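## 5. Setting up the wash-up station

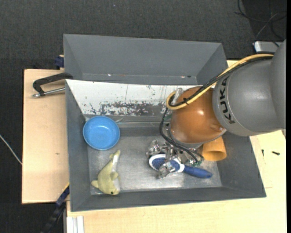
*Fig. 5. Brush in gray bin, second bin behind.*

Section 5 covers the wash-up station only. Sink hookup is section 4, the drying rack is section 6. If you bought the Tamivlow bench kit without the stand, skip to 5.3.

Rev. 23 December 2022, V. Tiongson. Replaces the old loose sheet. Throw the loose sheet out, the hose order on it is wrong.

### 5.1 Before you start

You need:

- the stand (two side frames, one shelf, one crossbar)
- the bag of bolts marked S
- two bins
- brushes, at least one stiff and one soft
- drain hose and both clamps
- a level, a flat screwdriver, the hex key from the bag
- old towels. More than you think

Pick the spot first. Full bins are heavy and the stand doesn't like being dragged. Floor should be flat and something you don't mind getting wet. Carpet will work with a mat over it but you'll be sorry by spring.

Leave enough room on the left to get at the drain valve. People forget this and end up taking the whole thing apart again.

**CAUTION:** Do not set up over a floor outlet or a power strip. Move the strip, don't just cover it.

### 5.2 Stand

1. Lay both side frames on a towel, feet pointing the same way.
2. Fit the crossbar between them, low holes. Bolts finger tight only.
3. Stand it up. Get somebody to hold the far side if you can.
4. Drop the shelf in, lip facing up.
5. Level it. Front to back first, then side to side. Screw the feet in or out until it stops rocking.
6. Now tighten everything. Crossbar first, then shelf bolts.

Note: if the shelf won't drop in, the side frames are swapped. The one with the notch goes left. No need to force it.

Note: stands shipped by Stondanby have a sticker over one of the shelf holes. Peel it off or poke through, either is fine.

Load limit is printed under the shelf. Check it before you fill anything. Water weighs more than people expect and the limit includes the bins.

### 5.3 Bins

Front bin is for washing, back bin is for rinsing. Always. If everybody at your site does it the same way you don't get soap in the rinse.

1. Rinse both bins out with plain warm water. New ones can have dust from packing.
2. Check the rims for cracks. Run a thumb along, slowly.
3. Put the back bin in place, then the front one. Doing it the other way round means reaching over.
4. Fill to the line, no higher. Two fingers below the rim if yours has no line.
5. Soap in the front bin only. A small squirt. Really small.

**CAUTION:** Never mix bleach with any other cleaner. Not in the bin, not in the hose, not "just to finish the bottle." If you smell something sharp, leave the room, open a door on the way out, and don't go back in until it's cleared.

On a bench without the stand, put something flat and level under the bins. Boards are fine as long as none of them tips. Wipe them down at the end of the day and stand them up to dry or they warp.

### 5.4 Brushes

Stiff brush for pots, trays, trowels and anything with dried-on soil. Soft brush for seed flats and labels. Don't use the stiff one on clear lids, it scratches them cloudy and then you can't see the seedlings.

- Knock loose soil off **before** it goes in the water. Over the compost, not over the sink.
- Soak stuck-on stuff for five minutes, then brush.
- Brush from the rim down, then the inside, then the bottom holes.
- Rinse the brush in the back bin last thing, shake it out, put it bristles down so the water runs off.

Replace a brush when the bristles lay flat and stay flat. Tinddale sells the heads without the handles, part 464, if your handles are still good. Check the fit before you order a whole box.

Note: dont leave brushes sitting in the water overnight. They go slimy.

### 5.5 Drain hose

1. Close the valve. Handle crossways to the pipe is closed.
2. Slide a clamp onto the hose, well back from the end.
3. Push the hose onto the spigot until it stops. Warm water on the end helps if it's stiff.
4. Bring the clamp forward and tighten. Snug, not crushed.
5. Run the hose downhill all the way to the drain. No loops, no humps.
6. Second clamp at the drain end.
7. Open the valve with a little water in the bin and look for drips at both clamps.

Drip at the spigot: push the hose further on and try again. Drip at the valve itself: stop, close the supply, see section 4.

If you have the Mandagi strainer, it goes in before the hose, mesh side up. Empty it every day. Potting mix will block a drain faster than anything, and perlite floats so you wont see it going down until it's too late.

### 5.6 First run

- Wash one tray start to finish.
- Drain both bins. Back one first.
- Check the floor under the stand for water.
- Retighten the shelf bolts, they settle a bit with the weight.
- Wipe down, towels out to dry.

### 5.7 Quick fixes

| Problem | Try this |
|---|---|
| Stand rocks when full | Drain it, relevel the feet, refill |
| Slow drain | Clean strainer, then check hose for a hump |
| Suds in the rinse bin | Less soap. Change the rinse water |
| Trays still gritty | Rinse water's dirty, change it |
| Bin smells | Empty, scrub, leave out to dry overnight |
| White crust on clay pots | Hard water. Soak in one part vinegar, one part water, then rinse well |

Still stuck, leave a note for Virgilio Tiongson in the parts tray, with the stand number if it has one. Drying rack next, section 6.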